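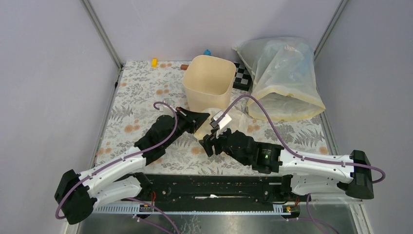
Visit report: Gumar household plastics, Sibiya site

The visit took place on January 18, 2018 and covered the moulding hall, the film line and the packing area. Gumar makes bins, tubs and bags for domestic use and supplies them to shops under the Clalovar name.

Bins are injection moulded in one piece. The current small bin has a rounded-square opening and tapered sides, and the taper does most of the work: it lets the part leave the tool without scuffing, and it lets empty bins nest for transport. Wall thickness is checked at the rim and at the base corners. Cream is the standard colour. Changing to another colour means purging the barrel, so orders for anything else are held back and run together, usually in February.

There are 2 presses, both fed from the same hopper room. Only one was running. Noise was moderate and ear protection was handed out at the door.

The film line is in the next building. Film is blown as a continuous tube, flattened, cut and sealed across the base. Bags with a hemmed mouth go through a further station where the top edge is folded over and welded. A hem stiffens the opening, and a bag that holds its mouth open is much easier to fill. The film is milky and thin enough to show a pattern through it, which makes pinholes hard to see by eye – the line uses an air test on a sample from each roll. Bags are packed flat in cartons of up to 100.

The last stop was the display room, where products are kept beside ordinary household things: patterned tablecloths, game boards, small coloured blocks. A smooth-sided bin with no ribs inside is simple to wipe out. The Nandia range, with lids, was not on show.

Carton labels carry a four-digit product code; the small bin is 1535. Visitors should allow two hours and wear flat shoes. Parking is behind the film building, and the entrance from the main road is signed for lorries only.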